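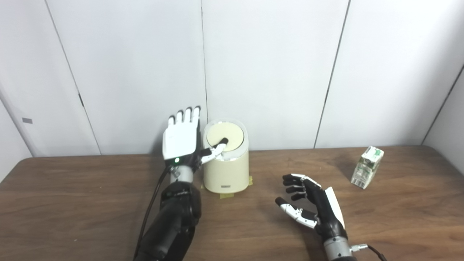

**Figure 2.** The lidded container, taped at the base, with a small carton farther right on the table.

### 4.2 Lids, knobs and the open kitchen bench

Most of what has been written about kitchen containers concerns what goes in them. We were more interested in the lid. The one in Figure 2 is a flat, pale yellow disc set into the rim, with a small black knob standing up a little right of centre. It is a modest object, and it took up most of our November.

Our household survey (60 kitchens, 300 containers) sorted lids by how a person gets hold of them. Knobs were the least common type and drew the strongest opinions. People who owned one tended to defend it, including a respondent in Gamorska whose knob had come off years earlier and been replaced with a wine cork. Tretaneck households leaned toward clip lids and had little to say about them, favourable or otherwise.

Placement mattered more than we had guessed. Containers in daily use drift to the back of the bench, close to the wall, and stay there until somebody wipes behind them. We kept to that habit when setting up the table. The two strips of yellow masking tape at the base are our own addition and no survey household did the same, although one asked where we bought the tape.

Frei and Mevell treat the lid and the body as a single item for sorting purposes. We followed them for the first 50 containers, then gave up, having met too many lids living in a different drawer from anything they fit. These are coded separately in Table 3 under "unattached", a category that grew faster than either author would like.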